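Ticket 1863: Furniture list shows table MT18 in the wrong building
Product: Putmont Inventory
Site: Kolberg, ground floor
Status: Reopened
Priority: Low (set by support, I'd have picked something else)

Monday, 9:20 am
Since the February update, Putmont has MT18 down as stored at the Aitken annex. The table is at Kolberg and has not moved. I corrected the location by hand, saved, got the green check mark, and by the next morning it was back at Aitken. I've done this more than once and I don't believe the green check mark anymore.

Support reply, 11:05 am
Thank you for contacting us. Please clear your browser cache, sign out, sign in again and confirm that the label on the item matches the record. Most location errors are caused by a misread label.

Monday, 1:40 pm
Cleared the cache. Signed out and in. Tried a second browser and a different computer. Same result, as I expected, given that a cache on my machine can't very well change a record overnight while the machine is off. As for the label, it says MT18. It doesn't say MT13 or MT16.
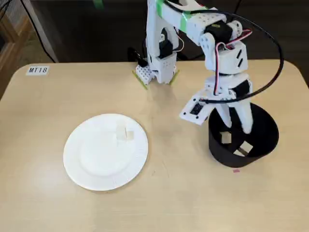 MT18 at Kolberg, label near the upper-left corner of the tabletop.

Support reply, 3:15 pm
Thank you for confirming. We have refreshed the record on our side and the location now shows Kolberg. We are marking this ticket as solved.

Tuesday, 8:30 am
Reopening. It says Aitken again. I'd like to know what "refreshed" means, because from here it looks a lot like what I did on Monday.

I also went through the change history, since the help page claims every edit is recorded there. It shows my edit and it shows yours. It shows nothing for the change back to Aitken. Either the history leaves out automatic changes or something is writing to the record from outside it. My guess is the nightly import from Darov, the purchasing system. Darov still has the old delivery address for that order, line 1434, and the order was delivered to Aitken. 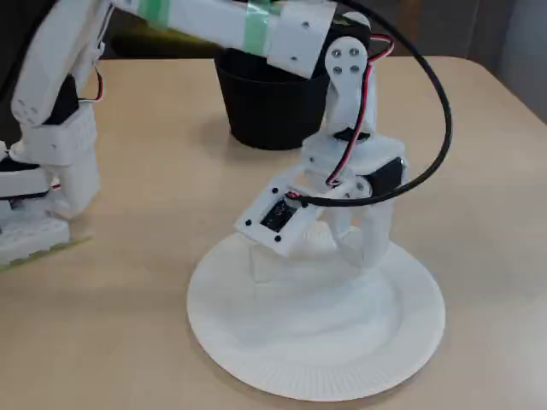 Kolberg, tabletop with paper plate and black pot.

Support reply, 10:50 am
The import from Darov is designed to add new items only. It does not overwrite locations. Could you try setting the location again and waiting 2 days?

Tuesday, 11:10 am
I've read what it is designed to do. Please turn the import off for this one record tonight and leave it off. If the location still says Kolberg tomorrow, we'll know. I'm not setting it again and waiting, that test has been run.

Wednesday, 8:25 am
Import off overnight, location still Kolberg. Please pass this to whoever looks after the import, and leave the ticket open until they reply.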